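Atinora partner and analyst day, Lumville: visit notes

Posted under Enterprise Software, Events

Atinora opened its Lumville development center to partners and analysts in October. I attended the full program, from the 9:00 registration to the last session in the late afternoon. The company sells planning and finance software to mid-sized manufacturers, and the main question going in was how far the move from perpetual licenses to subscriptions has progressed.

Solange Aubert opened with the numbers. Atinora now has 282 customers on maintenance, of which 211 are still on perpetual licenses. That leaves 71 on subscription, a quarter of the base, two years after the new price list. New business is a different matter: all contracts signed since the spring are subscription only. The slide showed license revenue falling faster than subscription revenue is rising, and Aubert did not try to present it otherwise. She expects the lines to cross next year. I would have liked to see renewal rates by contract size, but these were not disclosed.

Évan Pichon covered the product. Release 14 splits the old finance core into separately deployable modules – ledger, consolidation and cash planning come first, with procurement to follow. Customers can run old and new modules side by side against the same database. The cost is a longer upgrade path for anyone with custom reports, as the reporting layer has a new schema. A conversion tool exists. In the live run it processed 266 reports from a test system and left a list of those needing manual work. Pichon did not say how typical that test system is.

The partner panel was the most useful hour of the day. Hildegard Heitmann of Halside described a consolidation project at a packaging group with four legal entities. Data migration took longer than configuration, mainly due to duplicate supplier records. Séverine Texier of Perrin raised the margin question: under the subscription model, partners receive their share over the contract term, while their sales costs fall in the first months. Atinora offers an advance on the first year. Texier considers this insufficient for smaller partners, and several people in the room agreed with her.

After lunch the group was split in two for the building tour. Mine covered the support floor, the test lab and the workshop area on the ground level. The support desk works in two shifts and routes tickets by module, which should fit the new product structure well.

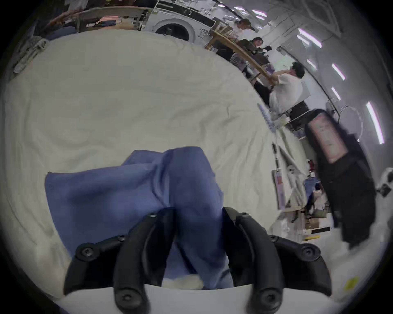
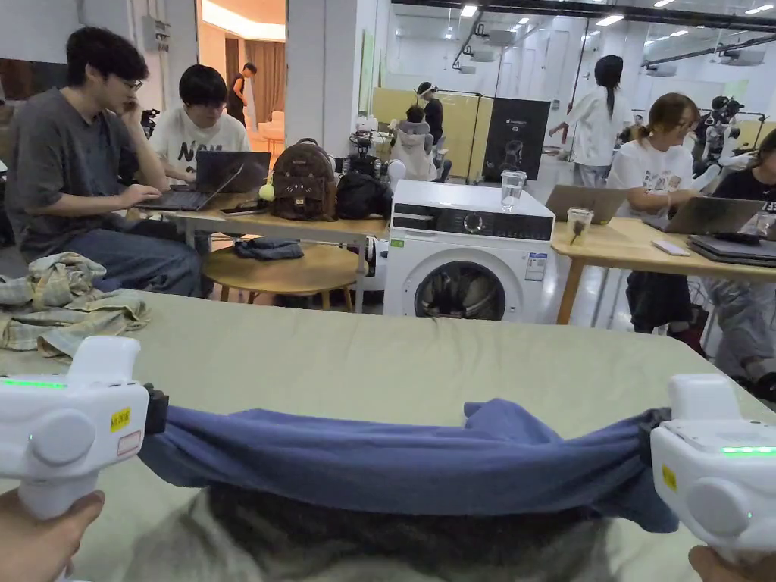

The closing session was a Q&A with Raphaël Marchal, who runs product strategy. Three points from my notes:

End of maintenance for the old finance core has not been set. Marchal said customers will get at least three years' notice.

Hosting stays with the current data center provider. Customers who want to run the software on their own servers can continue to do so, at a higher list price.

There are no plans to acquire a payroll product. The existing interface will be maintained.

My assessment is largely unchanged. The modular core is sound engineering and overdue. The open item is the installed base, where most customers have no pressing reason to convert before an end date is published. I have asked for the renewal figures and will add them to these notes if they are released.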